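# Lidded box against papered wall: scuffing, and where to put the small one

**gmagagula** wrote:
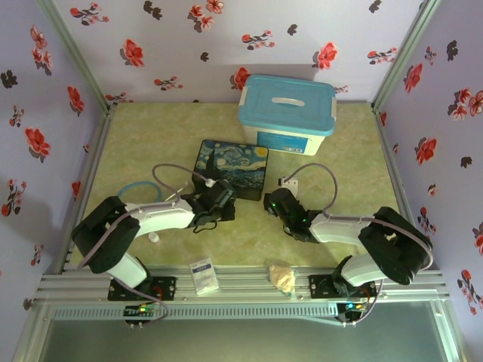

*Storage box at the back, Starry Night box in front and to the left.*

Question for people who store things against wallpaper. The big box is a plastic one with a translucent white body, light blue snap-on lid, and the handle recessed into the middle of the lid. I keep it pushed close to the back wall. The paper is a pale lavender with red flowers, standard uncoated stock, and I want to avoid a rub line at lid height.

Two options as I see it:

1. Leave the box where it is and put a clear film on the wall behind it.
2. Bring the box forward and accept the lost depth.

The small square box stays out front either way. It gets opened several times a day and the big one maybe twice a month.

---

**wk_yau** wrote:

Option 2. Film on uncoated paper is a one-way decision. When you peel it, the print comes with it. I lost a strip in a hallway that way in July and the replacement roll was from a different batch, so the color didn't match.

15 mm of clearance is enough. The lid is normally the widest part of a box like that, so measure from the lid edge and ignore the base.

---

**Larasati N.** wrote:

Disagree on the clearance. 15 mm is fine until someone opens the box. With a snap-on lid you push down on one side to release the other, and the whole box walks backward. On a smooth surface mine moves more than that in one opening.

Fix the movement first. Four small rubber feet under the base. I use the Fladura ones, 2 mm thick, sold on a card. After that the clearance stays where you set it.

---

**wk_yau** wrote:

Feet help if the box has some weight in it. An empty one still slides. What's inside?

---

**gmagagula** wrote:

Paper goods, mostly. 500 envelopes, a few pads, some card. It isn't light.

The surface is light green and slightly mottled. I'd prefer not to leave black rubber marks on it.

---

**Larasati N.** wrote:

Then get the clear ones. Black rubber can stain a pale surface and it won't wipe off. Clear silicone or polyurethane is the safer choice. Wipe the underside of the box with alcohol first or the adhesive lets go within a week.

---

**psandhu** wrote:

Different suggestion: swap the access. If the lid has to come off in place, you will always be working close to the wall. The handle is in the middle of the lid, so lift the box forward, open it, put it back. Twice a month is no hardship.

One caution. Check that the lid is snapped down at both ends before lifting by that handle. On the Elby boxes I have, a half-closed lid comes off in your hand and the body stays behind.

I would also move the small box. Anything placed in front has to be shifted before the big one can come out. Put it off to the side.

---

**gmagagula** wrote:

It's already to the left of the big one, only further forward. The big one sits slightly right of center. I could move the small one further over.

---

**psandhu** wrote:

Far enough that the big box can slide straight out. Try it once with your hands and see what you knock.

---

**Zulkifli O.** wrote:

Nobody has mentioned humidity. Paper goods in a sealed box against an outside wall can pick up damp if the wall runs cold. If it's an interior wall, ignore this. If not, a gap behind the box matters more for air than for scuffing, and I would go wider than 15 mm.

As for the small box, a printed top fades in direct sun. Dark blues on my own printed boxes went first. Keep it out of the window line.

---

**wk_yau** wrote:

Interior or not, a sachet of silica gel costs next to nothing. 100 g is plenty for that size.

---

**gmagagula** wrote:

Interior wall, no direct sun. Going with clear feet, the gap at 15 mm, and the small box moved further left. No film. I'll check the paper at lid height in a month and post if there is a mark.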